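Silura tracker
Ticket 818: Cloth task, grasp height labels wrong near window
Opened by: Zanele Botha
Assigned to: Satish Sastry
Opened: January 2019
Status: Resolved, one follow-up open

Problem
The grasp height estimator gives bad values on the steamer cloth task. Of 105 episodes in the current batch, 10 have a predicted contact height above the rim of the basket. The policy trained on this batch closes the fingers too early. Other cloth tasks in Dinu are not affected.

Steps to reproduce
Check out the Endow branch, load the steamer cloth batch, run the height script with default settings. Same result on both workstations.

Comment, Satish Sastry
Reran with the old calibration file and got the same 10 episodes, so I don't think calibration is the cause. All 10 were recorded before noon with the curtain closed. Can someone send a view from the head camera just before the fingers go down?

Comment, Yutong Xiong
From the morning set, left arm over the basket: 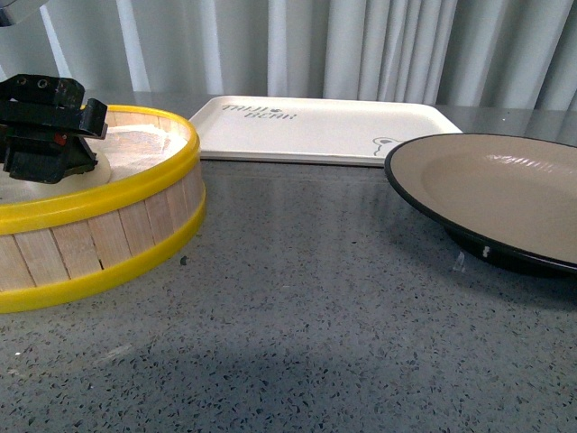
Head camera, gripper above the white cloth in the steamer, curtain behind.

The cloth has pale streaks where it catches the light, and the mesh has very little texture for the matcher to work with. There is also a sheen at the back of the counter, but that is outside the crop we use.

Comment, Satish Sastry
Thanks. I masked the brightest pixels inside the basket and filled the height from the remaining cloth points. Eight of the 10 now fall below the rim. The last 2 still fail. I dropped them from the training split and listed them in the batch notes.

Comment, Kamala Rao
Please keep the unmasked numbers too. The results table in the Brarkside draft used the old labels and we need to report both.

Resolution
Mask merged to Endow and turned on by default for white cloth. Labels regenerated and policy retraining started. Old labels kept under the previous version tag.

Follow-up
Yuzhen Lu to rerun the label comparison with the mask off and add it to the draft.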